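Intro to Building Structures, handout 2: Why arches stand up

Hi everyone. I promised to write up the arch lecture, because I talked too fast and the board was a mess by the end. Bring this with you next time, we'll need the bit on thrust. If you missed class, read the Vuddale section twice and try the exercise before you look at anybody else's sketch.

We're talking about curves today, so keep rings and arches in your head as you read. The green arch block is the shape I mean when I say "semicircle, more or less, on two legs." 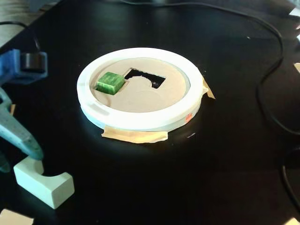
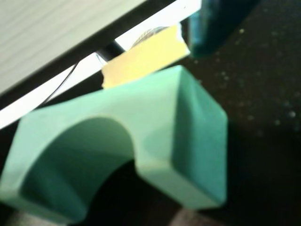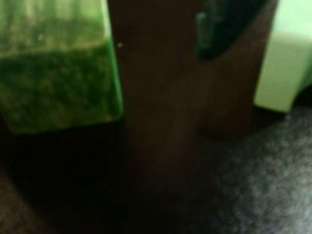
Ville Huttunen wrote to me after class that a solid arch and an arch made of separate stones can't really be the same thing, and that I'd been sliding between the two all hour. Fair point! A one-piece arch can bend a little and pull on itself, the way a beam does. A stone arch with no mortar can't pull at all. Every stone in it is being squeezed by its neighbors, and the squeezing is the only thing keeping it up there. When I say "arch" in this course I mean the second kind unless I tell you otherwise.

So, the words. The wedge-shaped stones are voussoirs (say voo-SWAHR, and don't worry about it too much). The top one is the keystone. The ones at the bottom, where the curve starts, are the springers. The distance straight across the opening is the span, and the height from the springing line up to the underside of the crown is the rise. People love the keystone, but it isn't doing a special job. Take out any voussoir and you're in the same trouble.

Now thrust. Load comes down on the arch and gets passed along from stone to stone, and by the time it reaches the bottom it's pushing outward as well as down. Something has to push back - a heavy pier, a hillside, another arch next door. A flat arch pushes out harder than a tall one with the same span and the same load. I got a lot of blank looks at this, so try it with a belt. Hold both ends and let it hang deep, then pull your hands apart until it's shallow. Feel how much harder you have to pull? Flip that upside down and you have your arch, with your hands as the piers.

The Vuddale footbridge is the case I want you to know. It has 2 spans and shares a middle pier. With both arches loaded the same way, the two sideways pushes on that pier cancel out. Load only one side and they don't, and the pier has to take the difference. My old notes on it are in the course folder under Zariņš, file 2237, and they're scanned crooked, sorry.

Exercise: sketch one Vuddale arch, label all the parts above, and draw the path you think the load takes down to the ground. Then draw it again with a heavy cart parked a quarter of the way across. Does your line stay inside the stone? If it wanders out, what would you change first, the thickness or the shape? Half a page of writing is plenty. Pencil is fine.

We'll do vaults after that, and then domes if we get to them before July.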